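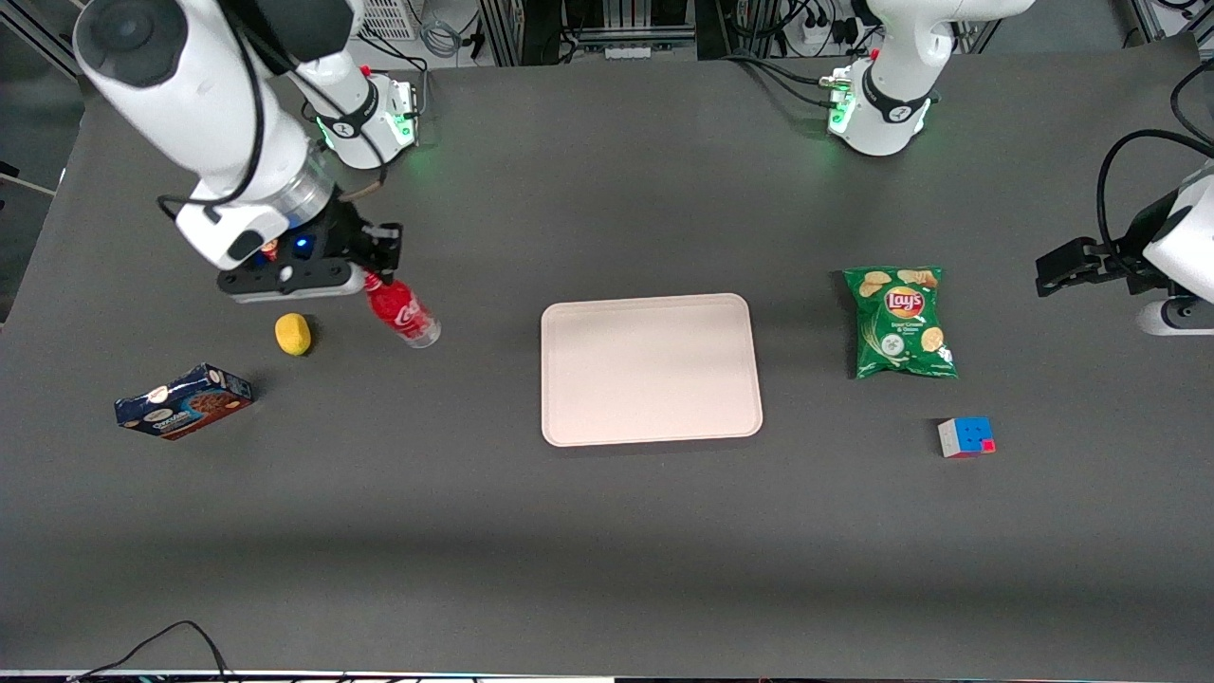
Lacson Library of Things Opens Its Doors for a Second Season

20 October 2014

LACSON — If you have ever bought a carpet cleaner for one bad afternoon and then walked around it in the hallway for the next six years, the folks on Plader Street would like a word with you. The Lacson Library of Things, which lends out household goods the way the regular library lends out mysteries and cookbooks, started its second season on Saturday morning with a line that went past the bakery and most of the way to the bus stop.

The idea is a simple one, and plenty of other towns have tried it in one form or another. You pay a yearly fee, you get a card, and you can take home a waffle iron or a folding table or a set of cake pans for a week at a time. When you are done you wash it, dry it and bring it back so the next person can have a turn. The collection began last fall with 200 items, nearly all of them given by people who were cleaning out a garage or a parent's kitchen. It now stands at 828, and the shelves in the old Doker shoe store, where the library has its home, are starting to feel the strain.

"I thought we would get a few pots and maybe somebody's fondue set," said Amancay Maldonado, who started the project and still works the front counter most days. "We did get fondue sets. We have more fondue sets than I know what to do with, so please, if you are reading this, come and borrow one. They're lovely on a cold night, and you don't even have to like cheese, you can do chocolate."

Maldonado moved to Lacson from the coast with one suitcase and an air mattress, and she says the first winter was when the notion took hold. She needed a ladder for a single light bulb and ended up knocking on a stranger's door across the hall to ask for one. The neighbor lent her the ladder, and then a soup pot, and then stayed to eat the soup. The two of them are still friends, and the soup pot is on the shelf near the window with a number painted on its handle, though Maldonado admits she gets a little nervous each time it goes out.

The most popular item over the first season was the big coffee urn, which went to weddings, funerals, two family reunions and a great many church breakfasts. After that came the apple press, which already has a waiting list running to the end of October, and a sewing machine that sticks a bit on the reverse stitch but otherwise runs very well. Camping gear goes quickly in summer and sits the rest of the year. The bread machines hardly go out at all, and if anyone has a good explanation for that, the front counter would be glad to hear it.

There are some changes for the new season. The yearly fee goes up to $37, the first increase since the doors opened, and it covers everyone living at the same address. Members can now keep two large items at once, where before it was one. Late returns will still be forgiven the first time, but after that there is a small charge — Maldonado says she held out against it as long as she could, and that the apple press finally changed her mind.

The back room has been painted a soft yellow and will be used for a repair evening every other Thursday, starting this week. Bring a lamp with a bad cord, a wobbly chair or a pair of pants with a broken zipper, and somebody will sit down with you and show you how it might be fixed. There's no charge for that, and you don't need to be a member, though there is a coffee can by the door for anyone who wants to help pay for thread and glue. Fliruseo Hardware has offered a discount on small parts to anyone who stops in with a repair slip.

The library also hopes to sign up 100 new households before the holidays, when the calls for roasting pans and extra chairs begin in earnest. Reservations for Thanksgiving week are already open, and the longer tables tend to be spoken for early, so it's wise to call ahead if you are having a crowd.

Donations are welcome as long as they are clean and in working order. The shelves are short on stepladders, cake carriers, good scissors and children's snow boots in any size. No mattresses, no car seats and, for the time being, no more fondue sets.

The Library of Things is open Tuesday through Saturday, ten to five, at the corner of Plader and Third. Parking is in the rear.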